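The Clakden Round

The Dirnstead robotics club had until nine in the evening to replace one processor without a human hand inside the case. Ye-ji Na had the laptop. Acharya had the rule sheet, which ran to 37 clauses, and read them aloud when he was nervous.

"Clause 12. Contact force is logged throughout."

"It's logging," she said.

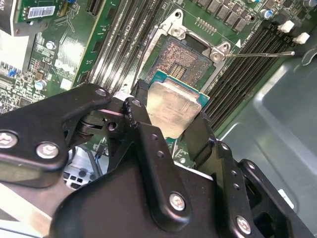 Ye-ji had written the placement routine in May and named it Skiretti, after her grandmother's cat. It lowered the part in small steps, read the wrist force, and corrected. The chip hung tilted over the bare pins, held from both sides, and she watched the angle on her screen. Skiretti had failed 175 times in simulation before it passed once. She had kept every log.

"Tilt's high," Acharya said.

"It levels on first contact."

"And if it doesn't?"

"Then we buy a motherboard."

The club account would not cover a motherboard. She entered the step size again, checked the decimal point, and pressed return. Acharya put the rule sheet down and began reading the force values instead.
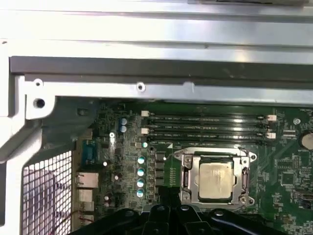
What was the force limit for the Clakden round? The judges allowed 67 newtons at the wrist, and one sample over it ended the attempt.

Acharya had asked that at every meeting since autumn and now he asked it again, out of habit. Ye-ji answered without looking up. The log was already past 3000 lines. She scrolled to the largest value and turned the laptop so he could read it.

He read it twice, then wrote it in the box marked Peak.
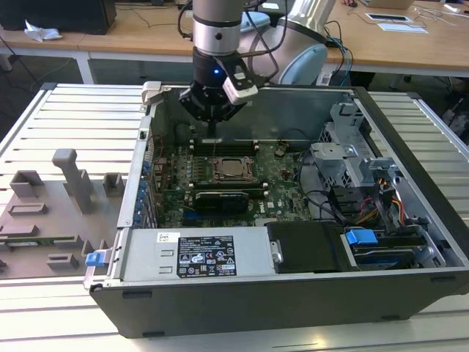 Part Two: Power On

The judge wanted the monitor moved closer. Ye-ji moved it.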